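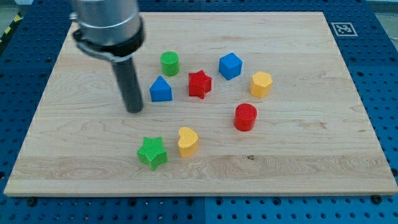
Call for participants: try the Gustura teaching kit and tell us what is wrong with it

Leltemum is a small company which makes practice kits for people who want to learn how to instruct a robot arm. Our newest kit has the name Gustura. It is nearly ready to be sold, and before this we would like to have it used by persons who did not build it. We are looking for 25 participants for sessions in June.

What the kit is

Gustura is made for colleges, training centres and small workshops which already own an arm. It contains a set of coloured wooden blocks in simple shapes (stars, cylinders, a heart, a cube and so on), a plain rod to be mounted at the end of the arm, a printed workbook and our software, Kiltine. With Kiltine you write a short instruction in normal words, for example "push the red star next to the blue cube", and the arm tries to do it with the rod. The arm has only the rod, so everything must be done by pushing.

It sounds easy. In our own tests, most difficulties came from the words and not from the motors. People say "behind" and mean two different places. People say "the round one" when there is more than one round thing on the board. We wish to collect many such cases before we print the final workbook.

What you will do

You will come for one visit of 2 hours. First there is a short introduction, where you learn where to stand and how to stop the arm. After this you work alone through tasks from the workbook. You type the instruction, watch what the arm does, and write a new instruction if you are not satisfied. Some tasks are about one block only. Later ones ask you to make a line, or to bring all blocks of the same colour together.

In the last part you fill in a questionnaire and have a conversation with one of us. Please be direct in this conversation. In the first version of the workbook, chapter four was almost impossible to follow, and we learned it only when a tester became quite angry with it. We were thankful to her.

Who can take part

You must be 18 or older and able to read and write English at an everyday level. It does not need to be your first language — it is even useful for us if it is not. You do not need any knowledge of programming. We would especially like to hear from:

teachers of technical subjects, at any level
people who work in packing, sorting or assembly
people who buy equipment for a school or a workshop
people who have never stood near a robot arm

If you work for a company that sells a similar kit, we must ask you not to apply. The same is true for anybody who took part in our earlier tests.

The tasks depend on colours. If you have difficulty seeing some colours, please do apply and mention it in your message. We want to know if the workbook can still be used.

What you receive

Each participant receives 200 euros after the visit, by bank transfer. Travel costs are not paid separately. Teachers who take part may also order one Gustura kit for their school at the reduced price of 535 euros, when the sale begins. The arm itself is not included in this price. You have no duty to buy anything.

What we record

We keep the instructions you type, the movements of the arm and the positions of the blocks. Your answers in the questionnaire are kept without your name. The conversation is recorded in sound only, and only if you agree. You may stop at any moment and you will still be paid.

Place and times

The sessions take place in our workshop on the ground floor of the Chung building. The entrance is at the side, beside the bicycle racks, and there is no step. You can choose a visit starting at 9:30, 13:00 or 16:30. Please wear closed shoes, and tie back long hair.

How to apply

Write a short message to So-ying Yip through the contact form on this site, with the subject "Gustura sessions". Tell us what work you do, whether you have used a robot arm before, and which starting time is good for you. A curriculum vitae is not necessary. You will have an answer within one week, also if we cannot offer you a place.

Technical questions about the kit or about Kiltine can be sent to Kuo-hua Hsieh by the same form.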